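Flomero Help > Control and perception

Wrist camera policy stalls or spills when the spoon gets close to the cup
Posted by pliltside_lab, Jul 24, 2026

We're running a learned policy on a single arm with a wrist camera. The task is scooping coffee beans with a spoon and tipping them into a cup. Training set is 1,155 demonstrations, most of them collected in June. Approach is fine. Near the cup the arm hesitates, makes small back and forth corrections, and then either tips too early or sits there until the timeout.

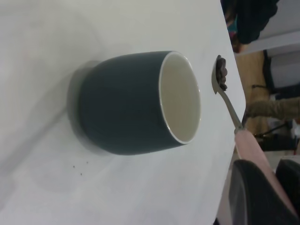

The policy outputs chunks of actions at a fixed rate and we execute the whole chunk before asking for a new one. Camera images go in with a timestamp from the host computer, not from the camera. Joint states come from the controller with their own clock. I tried lowering the speed limit and it hesitates just as much, only slower. Training loss looks normal. Is this a data problem or a control problem?

A second issue, maybe related: picking the spoon up again from the glass bowl works much less often than picking it up from the table.

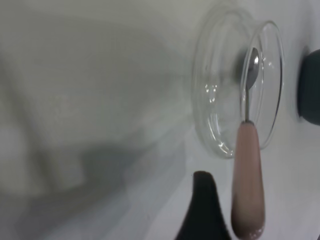 Wrist view at the bowl, spoon handle to the right of the black finger.

Martti Keskinen
Check the clocks before you touch the data. If images are stamped when the host receives them, they look newer than they are, and the policy pairs an old picture with a current joint position. In free space you won't notice. Next to the cup you will. Log both streams, move the wrist back and forth by hand in front of something with a sharp edge, and line up the motion in the images with the motion in the joints. We had an offset of 200 ms on our setup at Kettunen and it gave the same back and forth.

After that, stop running the full chunk. Execute the first part, request a new one while the arm is still moving, and blend the overlap. Make sure the blending happens on positions after you subtract the delay, or you'll get a small jerk at every join.

For the bowl, are you using depth at all? Clear glass gives holes or the distance to whatever is behind it. If depth feeds your collision check, the planner may be refusing grasps that are fine. Mask the bowl and put in a simple fixed shape for it.

olar_user
Same thing here, retraining fixed it. Just get more demos.

tkoski
I wouldn't retrain yet. Look through your demos for pauses first. If the operators stopped above the cup to line up the spoon, the policy learned to stop there too. We trimmed every stretch with no joint motion longer than 2 seconds and kept 5 frames of each. The timeouts went away but the early tipping didn't, so that part may well be the clock offset Martti describes.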